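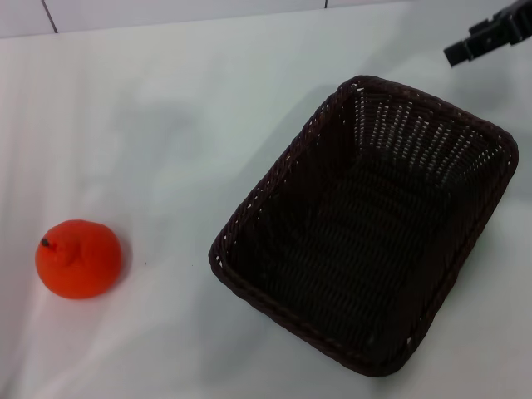

Come meet the robots: Prustell opens its Dulbridge workshop this September

DULBRIDGE — We're opening our doors again, and I couldn't be happier about it! I'm Kanchan Mathur, I look after visits at Prustell, and for one afternoon in September you can walk in, stand next to a working robot arm and ask our engineers anything you like. Entry is free. Doors open at 1 p.m. and we'll be going until 5.

Last year we planned for 50 people and 68 turned up, which meant a line down the hallway and not nearly enough coffee. This time we've set aside 100 places, split into four groups, so everybody gets a proper look (and a proper drink).

The main event is Skollatach, our name for the pick-and-place project we've been working on with our friends at Chaudhary. The job sounds so simple when I say it out loud: take a piece of fruit from a table and put it in a basket. My three-year-old niece can do it while singing. For a robot it's a whole string of small decisions — where the fruit is, how to come at it, how hard to squeeze, when to let go — and watching it work through them is much more gripping than I expected when I started here. (Sorry. I promised the team I wouldn't use that one.)

Senthil Gowda leads Skollatach and will be running the demonstrations himself. I asked him what visitors should look out for.

"Watch the approach," he told me. "People wait for the grab, but most of the work is in how the arm gets there. And please ask us about the attempts that go wrong, we love talking about those."

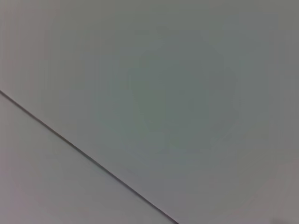

He means it, too! Senthil's group has logged around 4000 practice attempts so far, and he can talk about the bad ones at length. He'll be bringing a few of his favorites to the 3 p.m. talk, along with an explanation of how a robot makes use of more than one camera view. One looks down over the work from higher up, and another rides along at the wrist and gets much closer to things. I've sat through this talk twice and I still picked up something new the second time.

After each demonstration you're welcome to stay by the table while the team sets up the next run. I really recommend this part. You'll see how much of the day goes into moving a basket a few inches, trying again and writing down what changed, and it's a good moment to catch the engineers for a chat. 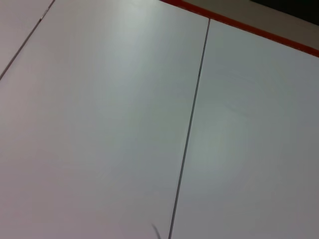
Close-up of the white tabletop at Prustell's Dulbridge workshop, with its red edge strip.

Kids are very welcome with a grown-up. We'll have a corner where they can try picking things up with kitchen tongs and one eye closed, and the record from last year still belongs to a nine-year-old who beat our whole software team. Our friends from Chaudhary will be in the front room all afternoon if you're a student or a job hunter and want to hear what working in automation is like day to day.

A few practical things. The workshop is all on one level and there's step-free access from the parking lot. Please keep behind the floor tape whenever an arm is moving. Photos are fine, but no flash near the cameras, please.

To book a place, use the visits page on the Prustell website and pick a group time. Teachers who want to bring a class should send me a note through the same page before booking, so I can keep a group together for you. Reporters are welcome at any session, and Senthil will be free for interviews from 4 p.m.

Media and visits contact: Kanchan Mathur, Prustell, Dulbridge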